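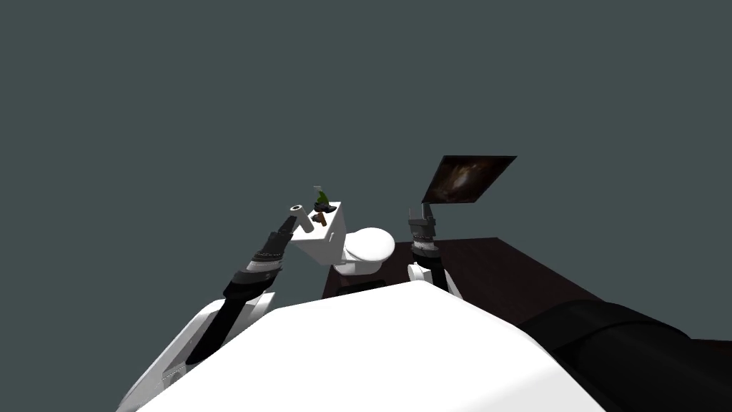 White body, two arms, dark background.

Noboru Sekiguchi has run the bathroom fittings counter at Arrieta for most of his working life, and he still answers the phone himself. When I called in the middle of the afternoon he was looking for a fill valve.

"People come in wanting a new toilet," he said. "Half of them need a part that fits in a coat pocket."

The shop stocks 174 kinds of washer and seal. He learned them from Toshiko Takagi, who owned the place before him and kept the list in a school notebook. At 53 he has put most of it on a computer, but the notebook is still under the register.
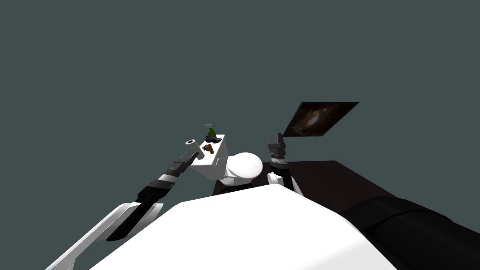 Toilet with the lid closed, and a short white cylinder held near it.

I asked what customers get wrong. "They don't shut the water off first. Or they tighten the tank bolts until the tank cracks. Snug is enough — then you wait and check it again after supper."

Business is slower than it was. He lost 2 building contracts last November and let the Saturday hours go. Takagi comes by most mornings and tells him the window display is ugly.

"She's right about the window," he said. "I don't have time for it." 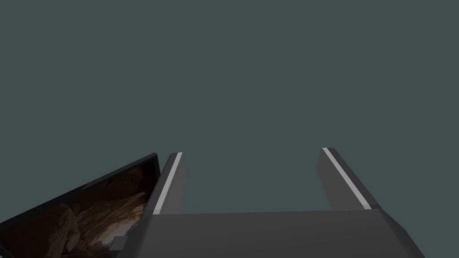 Image: Jindodano

He has no plan to sell. His daughter did 3 summers at the counter and now studies accounting, and he hasn't asked her about it.

"She knows where the key is," he said, and went back to find the valve.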